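Plinton women drop opener, get Villton next

Plinton lost its first game at the Hellström Cup on Monday, February 20, 2023, beaten by Vornusico in overtime. Hwa-young Ok had 19 and fouled out late. Tough one. Some 600 in the building.
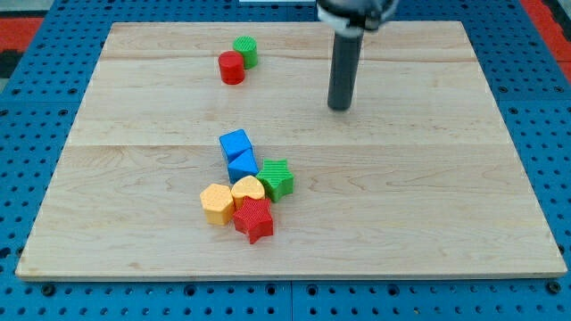 Still alive for third place tho. Villton is up next, tip at 7 p.m., winner plays for bronze. Coach Negin Golestani says Mahsa Najafi (ankle) will dress but might not start. Villton also lost thier opener. Tickets at the door.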